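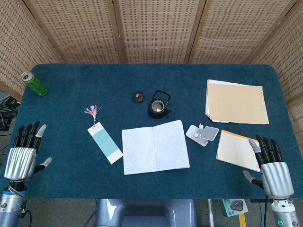
Unit 8. Table Surfaces, Loose Items and Clearing Order

Course: Care of Shared Reading Rooms
Handout revised May 6, 2024

1. Scope

This unit covers tables that are used for reading, writing and drinking at the same sitting. Kitchen tables and serving counters are dealt with in Unit 19. The methods assume a cloth-covered top. Bare wood and glass are mentioned only where the treatment differs.

2. Terms

Working area: the part of the table within reach of a seated person without leaning.

Back strip: the part of the table farthest from the seat. On a table backed by a screen or wall, it is the part least likely to be knocked by a sleeve.

Liquid item: any can, cup, pot or bottle, full or empty. An item counts as liquid until it has been lifted and checked.

Paper item: notebook, loose sheet, card, bookmark.

Paired item: an object in two parts that can be put down separately. A teapot and its lid are the usual case. A pen and cap are another.

3. Placement

Liquid items go on the back strip. Paper items go in the working area. The two groups should not share a cloth fold or a tray.

An open notebook takes up twice its closed width. Allow for the open size when setting out a place. If the notebook is turned at an angle for writing, the corners sweep a wider area than the sides, and clearance is measured from the corners.

A bookmark with a tassel is treated as a paper item with a trailing part. Lay the card flat and let the tassel point away from the liquid items. Cotton and silk threads draw up water quickly, and a wet tassel will mark the card at the hole. Large card bookmarks are stored flat. Do not close a thick tassel inside a book, as it strains the binding.

A teapot is set down with the spout parallel to the edge or pointing toward an empty part of the table. An overhead handle that swings should be checked before lifting. If it leans to one side, bring it upright first, then lift. A basket strainer stays in the pot during steeping and comes out before the pot is carried.

The lid of a teapot goes beside the pot, within one hand's width, knob up. A lid placed knob down will roll on a smooth top. On a short-napped cloth it will usually stay put but leaves a ring of condensation. Small round lids in dark colors are easily missed on a dark cloth and should be picked up first.

An opened drink can is the least stable of the liquid items once it is nearly empty. Do not stand one over a seam or fold, or near a rounded table corner where the cloth drops away.

4. Clearing order

4.1 Close the notebook. Check both pages for ink before closing.
4.2 Move the bookmark. If it belongs to a book, return it. Otherwise place it on top of the closed notebook with the tassel hanging free.
4.3 Take all paper items off the table.
4.4 Put the lid on the teapot. If the strainer still holds leaves, empty it at the sink.
4.5 Remove the can. Carry it upright.
4.6 Remove the teapot by the handle, second hand under the base if the pot has cooled.
4.7 Brush the cloth toward the seat, with the nap.

Steps 4.4 and 4.5 may be swapped. Steps 4.1 to 4.3 always come before any liquid item is moved.

5. Cloth

Test pieces in this unit were Prutard short-nap and Khaemba flat weave. Short nap holds small objects in place and hides dust. It also holds tea. Blot, do not rub. Work from the outside of the spot inward with a white cotton cloth. Sugar from soft drinks dries stiff and needs lukewarm water before any cleaner.

Flat weave releases liquid faster but slides on a polished top. Use an underlay.

6. Screens

Folding screens with woven panels collect dust in the gaps. Brush both faces top to bottom, with the panels open, before the table cloth is cleaned. Wipe wooden frames dry. Leave space between screen and table edge so that the cloth hangs straight and a can on the back strip cannot be pushed by a moving panel.

7. Exercise

Set a place for one reader using a notebook, a bookmark, a lidded pot and a can. Sketch the layout. Clear it in the order given in section 4, then repeat with the seat moved to a short side. Note which items had to change position. Hand in both sketches with the Unit 8 worksheet.

Reading: Mumside course binder, sections on stains and on woven panels.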